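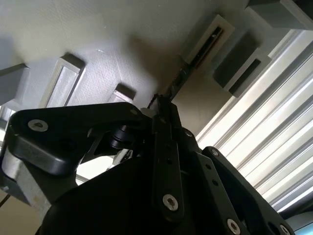

Gray blocks and slotted fixture on the white surface.

Oct 26, 2022

Second approach session of the block. Evangelista hall, inside lane of the runway, afternoon slot. Hall heating was on for the first time this fall and the air was dry. Slept fine. Left Achilles a two out of ten on the stairs this morning, zero after warm-up, one on the walk back to the car.

Warm-up as usual: easy jog, leg swings, ankle rocker drill against the wall, A-skips, straight-leg bounds at low effort. Then build-ups over the full 100 on the flat, in trainers, walking back between. Went to spikes after the third. Right spike plate has a worn pin at the outside front. Replaced it. The one beside it will need doing before the Wetberg meet.

Main work was the run-up. I finished the outdoor season on a full approach that was too long for the speed I was producing. The last four steps at the June meet were a slow reach for the board, and the hop went up instead of out. The phase split that day was heavy on the hop and short on the step, with whatever was left going to the jump. The fix for indoors is to cut one stride cycle (two steps) and see whether I can be at the same speed at the board from a shorter start.

New start mark is at 27 meters from the front edge of the board, measured with the steel tape and not with shoe lengths. I used shoe lengths all last year and changed shoes in the middle of it, so most of those numbers are no good now. Tape at the board, tape at the start, tape at the check mark. Wrote all of them on the inside cover of the book in pen.

Start is from standing, left foot forward, no rocking. I have gone back and forth on a walk-in start. The walk-in feels smoother, but my first two steps vary more with it and the error carries all the way down the runway. From a standing start the spread at the check mark was a little over one foot-width today. With the walk-in, in the spring, it was closer to a full shoe.

Run-throughs, no jump, in order:

First: over the board by half a shoe. Pushed too hard out of the start, check mark hit early.
Second: check mark good, board good, but chopped the last two steps to get there. Counts as a miss.
Third: behind the board by a shoe. Relaxed too much in the middle.
Fourth: check mark good, board good, no chop. Best of the day.
Fifth: same as the fourth, slightly behind. Would have been legal with a small loss.
Sixth: over. Tired, and let the hips drop coming in.

Stopped there. The sixth was one too many. The plan said six, but the plan was written on a rest day. Next time I will do five and take the longer walk back.

Rhythm notes. The middle section is still the weak part. I accelerate well for the first third, then look for the board and stop pushing. When I kept my eyes on the far wall (fourth and fifth) the pushing went on two steps longer and the board came up where it should be. I have written this same note in three different years. Cue for next time is "far wall until the check mark," then leave the eyes alone.

The penultimate step is better than it was in June. Less sinking. The foot lands closer to flat and under me, and the takeoff foot goes down sooner after it. I can hear it. The last two contacts used to sound like two separate things and now they sound close together. I have no measurement for this beyond the phone video, and at the frame rate I use, one frame more or less is most of the difference I am trying to see.

After the run-throughs, short-approach jumps from six steps. Low boxes were not set up, so everything was on the flat into the sand. Focus on the step phase. The step has been my worst phase since I came back to the event. The free leg comes through late from the hop, the foot lands ahead of me with the toe up, and the brake is large. I tried two things.

The first was holding the hop lower. This helped right away. A flat hop gives me more time on the step than a high one does, which is in every book on the event and which I still manage to forget once I am on a full run.

The second was a double arm swing into the step only, single arms elsewhere. It did not help. The arms got back late and I landed the step with both hands still behind me. I may be too stiff in the shoulders for it, or it may just need a few weeks. I will test it again in standing bounds before putting it back on the runway. If it is not working by the end of next month, it is dropped for the season.

Measured only the last two jumps from six steps. They were within a hand of each other. Both were a little better than the same session in the spring. I am not reading much into that, as the spring session came two days after heavy squats.

Contacts. Caditar has the running total at 1,119 for the block, counting every hard single-leg landing and leaving out skips and low pogo jumps. That is lower than the total at this point last year, on purpose. Last year I built it too fast and lost most of the early indoor season to the shin. The rule this time is that the weekly count goes up for two weeks, then drops for one, and bounding never goes on the day after sprinting. So far the shin is quiet. I press on it every morning in the same place and there is nothing.

One complaint about Caditar: it still merges two sessions if they share a calendar day, and then the contact count shows under the first and the notes under the second. I split them by hand. The export puts the date in the wrong column when a session has no notes. I now type a period in the notes field to get around it.

Surface. The Evangelista runway is firmer than the outdoor track in Dreritz and gives back more at the board. The last part before the board has been patched and is slightly harder again. I can feel the change in the foot two steps out. It makes no difference to the run, but it probably makes a difference to the tendon, so I will keep full-approach days here to one a week until December and do the rest on the older lane. The sand was dry on top and packed below. Raked it deep before the jumps and again after.

Gym after, kept short. Total 45 minutes including the walk over. Split squats, rear foot on the low bench, moderate weight and slow on the way down. Calf raises with the knee bent, then straight, heavy. Hamstring slides. Side plank with the top leg raised, which is still clearly weaker on the left. No cleans today. Wrist is fine but the grip was tired from carrying the tape, the rake and the cones in one trip.

Body weight unchanged from last week. Ate before, which I did not do last time, and the last run-throughs were better for it until the sixth. Drank about a liter across the session, which seems enough with the heating on.

Wetberg entry is in. The list shows triple jump late in the program, after the women's long jump on the same pit, so the runway should be well warmed up and the tape marks from the earlier event will be all over it. I need a color of tape that is not white or yellow. There is a roll of green in the garage if it has not dried out. The meet rules allow two markers per athlete beside the runway. The start and the check mark are all I want anyway.

Board distance at Wetberg is the question. The sheet gives two boards and does not say how far either one is from the sand. With the shorter approach I should be comfortable on the nearer one and marginal on the far one in a poor jump. I sent the organizers a short message asking for both distances. No answer yet.

Tomorrow off, apart from the ankle work and a walk. Day after, sprints on the flat in Dreritz if it stays dry, otherwise the hall again in the older lane. Five starts over short distance, full recovery, and flying runs after that if the Achilles is at one or below. Next approach session from the same mark. I will not move it until I have three sessions of numbers.

To buy: spike pins, chalk, second roll of tape, batteries for the small scale.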